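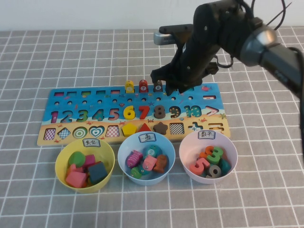

Thanakorn Saengthong had the kettle on before I had my coat off, and by the time the tea was ready he had told me about his bus ride, his sister's new kitchen and the puzzle he had been meaning to sort out since breakfast. He runs Kisstead, the toy lending library in Treltance, and if you have a child under six anywhere near the Ayele Street end of town, there's a fair chance something of his is under your couch right now.

"Check the couch first," he said. "Then the car. Then the dog's bed. I say it to everybody at the desk, and they laugh, and then they call me and say it was the dog's bed."

Kisstead lends out more than 1,000 toys, and a good many of them are wooden puzzles. I had come to talk about the ones people ask for by name, which is how we got to the ocean board. It's a counting board, blue sea across the top and a strip of sand along the bottom, with the numbers running from 1 to 10 through the middle and wooden fish that stand up on pegs. Families call it "the fish one." There's a waiting list for the fish one.

"You know, I almost didn't buy it," he told me, settling in. "I thought it was too busy. There are numbers, there are fish, there are the shapes down on the sand, there's a little crab up in the corner, there's a minus sign and the greater-than sign, and I thought, a child of three is going to look at this and walk away. And the first little girl who borrowed it - she was three exactly, it was her birthday week - she didn't care about the numbers at all. She took the fish home for a swim. That was the whole game for 2 weeks, her mother said. The fish went swimming and they came back and stood in their holes."

He thinks that's a perfectly good way to use it, and he gets a bit stern about grown-ups who hurry. The numbers will come, he says, and they tend to come through color before anything else. On this board the 7 is red, and so is the fish with a 7 on it. The 8 is brown, and its fish is a dark brown one.

"So a child can be right before she can read it," he said. "She puts the red fish by the red number and she's right, and you say, 'Oh, you found seven!' and now she has heard the word at the very moment she's pleased with herself. I could talk about this all day. My wife says I do."

I asked how he would start a child who had never seen the board, and he put his cup down to answer properly.

"Don't give them everything. Please don't tip it all out! I see it so often, the whole lot on the floor, all the numbers and all the shapes mixed up, and the child just stirs them like soup. I like to put out a few that sit next to each other. Six, seven, eight, say. Those three, and leave the rest in the bag. The child can see where they go, because the picture of the number is there in the hollow waiting, and when they're in, you count along the row with a finger and you go right through the empty ones too. One, two, three, four, five, and then your finger goes bump, bump, bump over the ones that are in. They love the bump."

The shapes along the sand he keeps for another day, or for a brother or sister who wants to be in on it. The plus and minus business he leaves alone until a child asks. Some of them do ask, he said, usually about the greater-than sign at the end of the row, which one boy was certain was a beak. Thanakorn let it be a beak for most of the fall. By December the boy was in school and came in to inform him, very kindly, that he had been wrong about it.

We talked for a long while about checking things in, a job I had pictured as dull and he plainly loves. Every puzzle that comes back gets laid out on a table and filled in, piece by piece, before it goes on the shelf. He used to do it by weight, with a kitchen scale, until a puzzle passed with a missing number and a walnut in the bag. Now he fits every piece. Lost ones go on a card by the door, and there were 11 on it the day I visited, with a note of which board each one belongs to. When something is gone for good he cuts a new piece himself in the back and paints it with Jonov, a paint he swears by and buys in small pots.

"I can never get the color exactly," he said. "I'm close. The children notice, and then you know what happens? They want that one. They go to it first. There's a cow in the farm puzzle that I made a little too orange, and she's the most popular cow we have."

He walked me to the door still talking, and stopped halfway to lift a cushion off the reading chair and look underneath it. He found a green triangle, turned it over a couple of times and went back in to see which board it came from.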